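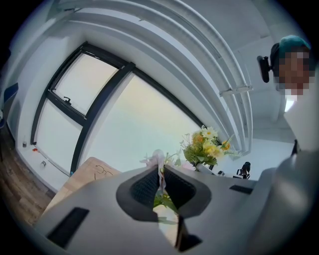

Caderno de oficina: flores artificiais, arranjos da sala da janela

Entrada de maio, início às 9h40

Objeto da sessão: revisão das hastes de flor artificial destinadas aos arranjos da entrada e da sala de reuniões, com apreciação da cor das pétalas à luz natural. O trabalho decorreu junto à janela grande de caixilho preto, conforme ficou acordado na entrada anterior, por ser o ponto da oficina onde a diferença entre os brancos se percebe melhor.

1. Existências

O inventário transitado do mês anterior indicava 1.612 hastes. A contagem concluída na véspera desta sessão apurou 1.448. A diferença corresponde às saídas para a encomenda Kaewmanee, que tinham sido registadas na folha de expedição mas não abatidas ao inventário. A correção está feita. Solicita-se aos colegas que, de futuro, o abatimento seja lançado no próprio dia da saída, na folha geral, e que a folha de expedição não sirva de substituto.

As caixas da série Pornero continuam guardadas na prateleira inferior do armazém. A etiqueta antiga mantém-se legível em todas, exceto numa, que foi novamente identificada a marcador.

2. Observação da cor

A flor branco-rosada, de caule verde com folhas, foi apreciada em contraluz. Com a claridade forte da janela por trás, as pétalas deixam passar parte da luz e o rosado torna-se muito pálido. Regista-se o facto porque o catálogo da Cosix apresenta esta referência como "rosa-claro", designação que, numa sala voltada para a rua, poderá levar o cliente a esperar uma cor mais carregada. Propõe-se que na ficha interna passe a constar "branco-rosado, translúcido em contraluz".

Para comparação, a mesma referência foi depois levada para o corredor interior, iluminado apenas por lâmpadas. Nessas condições o tom aproxima-se mais do que vem no catálogo. Conclui-se que a referência é adequada aos dois espaços, mas que os arranjos destinados ao peitoril devem ser combinados com pelo menos uma flor de tom mais fechado, sob pena de o conjunto se perder contra o céu nos dias claros.

Ficou por verificar o comportamento da cor ao fim da tarde. A sessão terminou antes dessa hora.

3. Preparação das hastes

O procedimento seguido foi o habitual e transcreve-se para benefício de quem entrou há pouco na oficina:

Retirar a haste do saco segurando-a pelo terço inferior do caule. As pétalas de tecido marcam-se com facilidade e o vinco só sai com vapor.

Abrir as folhas uma a uma, começando pela mais próxima da flor. As folhas que vêm coladas ao caule devem ser aquecidas entre os dedos antes de serem dobradas.

Endireitar o caule sobre a bancada e só depois lhe dar a curva pretendida. Uma curva feita sobre outra curva parte o arame ao fim de poucas utilizações.

Pousar a haste pronta deitada, com as flores todas viradas para o mesmo lado.

Foram preparadas 36 hastes. Destas, 4 foram postas de parte: duas por apresentarem o arame à vista junto à base, uma por falta de folha e outra por ter a corola descolada do cálice. As duas primeiras recuperam-se com fita floral. As restantes seguem para a caixa de peças soltas, de onde se aproveitam as pétalas.

4. Vasos e suportes

A espuma fornecida pela Pirnix é mais densa do que a anterior e segura bem o caule à primeira inserção. Em contrapartida, não admite correções: retirada a haste, o orifício fica aberto e a segunda inserção no mesmo ponto ganha folga. Recomenda-se decidir a posição de todas as hastes antes de as cravar, dispondo-as primeiro sobre o papel de cenário com o contorno do vaso.

O colega Erhan Akyol sugeriu cortar os caules em bisel, como se faz com as flores naturais. Ensaiou-se com três hastes da caixa de peças soltas. O corte em bisel entra com menos esforço e esfarela menos a espuma. Adota-se, com a ressalva de que o alicate pequeno deixa rebarba no arame, pelo que deverá ser usado o de lâmina comprida.

5. Condições da sala

A janela permite trabalhar toda a manhã sem recurso a iluminação artificial, o que é vantajoso para a escolha dos tons. Tem, contudo, o inconveniente do encandeamento: quem trabalha de frente para o vidro maior distingue mal o contorno das pétalas brancas. Para a montagem propriamente dita, convém que a bancada fique de lado em relação à janela, reservando a posição frontal para a apreciação em contraluz.

A folha basculante tem o manípulo no perfil inferior. Pede-se que seja aberta apenas depois de guardadas as pétalas soltas e o papel de seda. Na entrada de abril ficou registado o que acontece em caso contrário, e não se justifica repetir a experiência.

Quanto às calhas de cortina, está em apreciação a colocação de um pano branco fino que atenue a luz direta sem alterar a cor. Foi pedida uma amostra de tecido, ainda não recebida. Até à sua chegada não se fará qualquer encomenda de metragem.

6. Decisões e assuntos pendentes

Alterar na ficha interna a designação da referência branco-rosada, após confirmação de quem acompanha os clientes.

Repetir a observação da cor ao fim da tarde, de preferência com a mesma haste, que ficou marcada com um fio no caule.

Reparar com fita floral as duas hastes de arame exposto e devolvê-las ao lote.

Escrever à Pirnix a perguntar se mantém em catálogo a espuma de densidade inferior, a utilizar nos arranjos de ensaio.

Comprar um alicate de lâmina comprida para a segunda bancada. O existente anda a ser levado de um lado para o outro e hoje foi procurado durante demasiado tempo.

Encerramento da sessão às 12h15. Bancada limpa, hastes aproveitáveis deitadas no tabuleiro grande, cobertas com papel de seda. O tabuleiro não deve ser deslocado antes da próxima entrada.

Nota acrescentada depois do almoço: o modelo de etiqueta para os vasos da entrada ainda traz a designação antiga da série Pornero. Corrigir antes de imprimir.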